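Kitchen scales vs balance for small weights?

gerd_m
My old Kasten balance has started reading two grams heavy on everything. I checked it with the brass weights my uncle left me and it's the same error whether I put on 10 g or 500 g. Can I trust it if I just take the two off each time, or is it on its way out?

Ilham Filali
Same error all the way up sounds like the zero has shifted. Mine did that after we moved house! Level the feet first, then turn the little screw under the left pan until it settles in the middle. I wouldn't keep doing sums in my head every time, you'll forget one day.
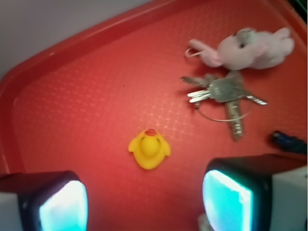
Till Hinrichs
Disagree, sorry. Leave the screw alone until you've tested those brass weights on something else. Old ones get worn or polished and then you're adjusting a good balance to match bad weights (ask me how I know). I'd borrow a digital one and compare.

Ilham Filali
But worn weights wouldn't all be out by the same amount, would they? A 10 g one that had lost two grams would look like a chewed toffee.

Till Hinrichs
Hm. Fair point, I'd skipped over the 10 g bit. Still think a second scale is worth having, I got a Wendari in July and it's been very steady.

gerd_m
Right, levelled it and the worktop slopes more than I thought. Down to half a gram out now. Haven't touched the screw yet, will have a go tomorrow when the light's better.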